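From: Shalini Chaturvedi
To: parents-and-makers list
Date: July 31, 2024
Subject: Re: [toyswap] Sorting by color before the December swap?

Awasthi wrote:

> I've read the Zivgate guide twice now and I'm sold. They say kids build
> more and fight less when the bricks are sorted by color, and that a
> sorted set "holds its value" when you pass it on. I'd like us to ask
> everyone to sort by color before they bring anything to the December
> swap. It would also make the tables look a lot nicer. The Cirkurby
> people already do it. Can anyone think of a reason not to?

I can think of a few.

First, the Zivgate guide. I read it too, all 28 pages, and I kept waiting for the part where they say how they know any of this. Which kids? How old? Compared to what? There's a line on page four about "families we spoke with" and then it goes straight into a chapter on storage drawers. Zivgate sells storage drawers. I don't hold that against them, but I'd like to see something better than that before we put a new rule on people who are giving their stuff away for free.

Second, color is the easy way to sort and I'm not convinced it's the useful one. When my daughter wants a piece, she wants a long flat one or a little one with a slope. She can spot a red brick in a mixed pile from across the room. What she can't do is find the one tiny hinge in a bin of 200 bricks that are all the same red. Sort by color and you've made the hard search harder. I spent most of one winter learning this. I had the bins and the labels and everything, and by spring it had all gone back into one big tub, where it still is.

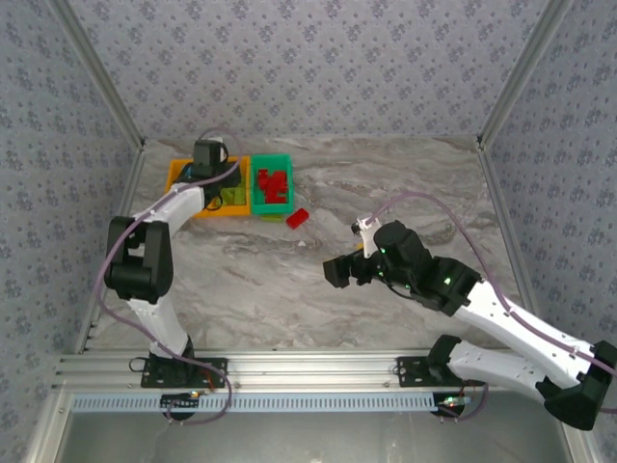 If you have to sort, sort by shape and leave the colors mixed. It looks terrible on a table and people can find things. Or split off the small odd parts (wheels, hinges, windows, people) and leave the plain bricks alone. That takes an evening. Sorting 1,000 pieces by color takes a weekend, and then a four-year-old gets to it.

Third, "holds its value." At a swap? Nothing has a price on it. Even if you're thinking of selling later, what buyers ask me is whether the set is complete and whether it came from a house with a dog. I have sold three big lots over the years and the color question has never come up.

As for Cirkurby, I went to theirs last time. Yes, the tables looked nice. There were also a lot fewer bricks than we get, and I did wonder if those two facts go together. A woman in line told me she'd left two bags at home because she hadn't had time to sort them. One woman proves nothing, I know, but it's one more person than Zivgate names.

I also don't buy the part about less fighting. In my house a bin of one color is something you can grab and run off with. "I'm blue, you can't have any blue." Mixed tub, everybody's hands are in it and they complain about elbows instead. Maybe other people's kids are better behaved than mine.
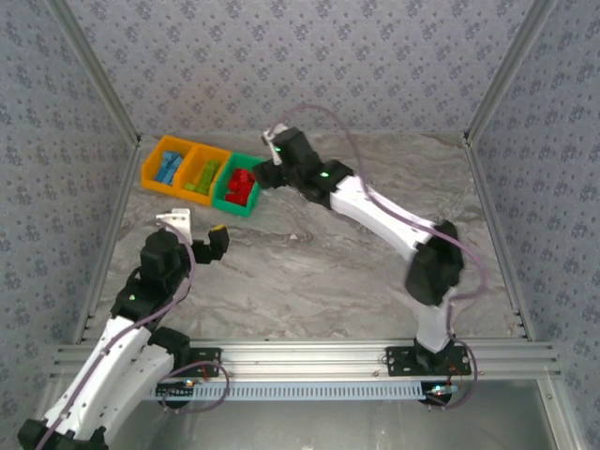 What I would support is asking people to wash things. The lot I brought home last year was sticky in a way I'd prefer not to think about. Mesh bag, warm water, dish soap, spread it out on a towel overnight. And please take the stickers off the bags, or at least write on them what's inside, so we don't have people dumping them out on the floor at Herkgate to look. The hall was not happy with us about that and I think they were right.

One more thing on the numbers. Somebody said upthread that we had 200 families come through last December and that most of them wanted sorted bricks. I was on the door until noon and I don't remember anyone being asked what they wanted. If there was a survey, could whoever has it post it? If it was a feeling somebody had, that's fine, but let's call it that.

I'm willing to be wrong here. If a few people want to sort theirs by color, put them on one table and leave the rest mixed on another, and we can see which one empties first. I'd bet on the mixed one, but I'd also have bet on the drawers.

Does anyone still have the folding tables from last year? We borrowed two and I only remember giving one back.

Shalini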